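Suporte > Garras manuais > Manutenção e limpeza > Perguntas frequentes

Limpeza e cuidados das garras manuais Akik: perguntas frequentes

Reunimos as dúvidas que chegam com mais frequência ao suporte sobre a garra manual Akik com almofadas de malha.

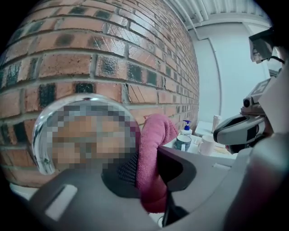
As respostas valem para o posto de bancada com um par de garras. Quem usa a base de carga Lendis deve ler também a folha que acompanha a base, pois os parafusos de fixação são diferentes.

Com que frequência devo limpar as almofadas?

No fim de cada turno e sempre que o operador trocar o tipo de material manuseado. Tecidos felpudos soltam fibras que ficam presas na malha. Depois de uma sessão com toalhas ou panos, limpe antes de passar para louça ou frascos.

O que posso usar na limpeza?

Pano de microfibra levemente umedecido com álcool isopropílico a 70%. Aplique o álcool no pano, nunca direto na garra. Não use acetona, removedor de tinta nem esponja abrasiva. Para as fibras entre os pontos da malha, use uma escova macia e seca.

Posso desmontar a almofada para lavar?

Sim. Desligue a garra, abra os dedos até o fim do curso e puxe a almofada pela aba inferior. Lave com água morna e detergente neutro e deixe secar à sombra por 4 horas. Não use secador nem ar quente. A almofada úmida descola do suporte nos primeiros ciclos.

E a lente da câmera?

Use um pano separado, só para a lente. O pano das almofadas carrega resíduos que riscam o vidro. Passe do centro para a borda, sem apertar. Se a imagem continuar turva depois da limpeza, verifique se há condensação por dentro. Nesse caso, não abra a câmera e entre em contato com o suporte.

A garra deixa escapar panos e tecidos. É defeito?

Quase sempre é almofada gasta ou suja. Limpe primeiro e teste de novo. Se o tecido ainda escorregar, troque as duas almofadas do par, mesmo que só uma pareça gasta. Se o problema persistir com almofadas novas, verifique a folga do dedo conforme a resposta seguinte.

Como verifico a folga dos dedos?

Com a garra desligada, feche os dedos com a mão e tente movê-los de lado. Um jogo pequeno é normal. Se as pontas se desencontrarem, aperte os 4 parafusos do suporte em cruz, com a chave que vem no estojo, e repita o teste. Não use parafusadeira elétrica. A rosca é em plástico e espana com facilidade.

Quando devo trocar as almofadas?

A cada 1.000 ciclos no uso com objetos lisos e pesados, ou antes, se a malha estiver polida ou rasgada. Com tecido elas duram mais. Um cliente nos enviou um par com 1.683 ciclos registrados e ainda dentro da tolerância, mas não recomendamos contar com isso.

Onde vejo o número de ciclos?

No programa Tidico, em Equipamento > Garra > Contador. O contador é individual para cada garra e precisa ser zerado à mão depois da troca. Se você esquecer, o aviso de manutenção continua aparecendo.

Preciso recalibrar depois da limpeza?

Depois da limpeza comum, não. Recalibre quando trocar almofadas, apertar parafusos do suporte ou remover a etiqueta impressa de referência. A calibração é feita com os dedos abertos e depois fechados, sem nada entre eles. Se o Tidico mostrar erro de abertura, confira se a almofada encaixou até o fundo.

A etiqueta de referência descolou. Posso colar outra?

Pode, desde que seja do mesmo tamanho e número. Não imprima com ajuste à página. Limpe a base, cole sem bolhas e não cubra com fita brilhante, que gera reflexo e atrapalha a leitura.

As peças Tsuchiya servem?

As almofadas da linha Tsuchiya encaixam no suporte, mas são mais espessas e alteram a abertura mínima. Só use se o modelo da sua garra constar na tabela de compatibilidade do manual. Os parafusos não são intercambiáveis.

Como guardar a garra entre os turnos?

No suporte de parede ou no estojo, com os dedos entreabertos. Fechada, a almofada fica marcada. Enrole o cabo em voltas largas e não o prenda no dedo da garra.

O suporte faz a troca das peças?

Sim. Pedidos recebidos até sexta-feira ao meio-dia entram na fila da semana seguinte. Envie a garra limpa, sem cabo e com o número de série anotado no formulário.

Akik Suporte Técnico | Fale conosco | Todos os direitos reservados | Voltar ao topo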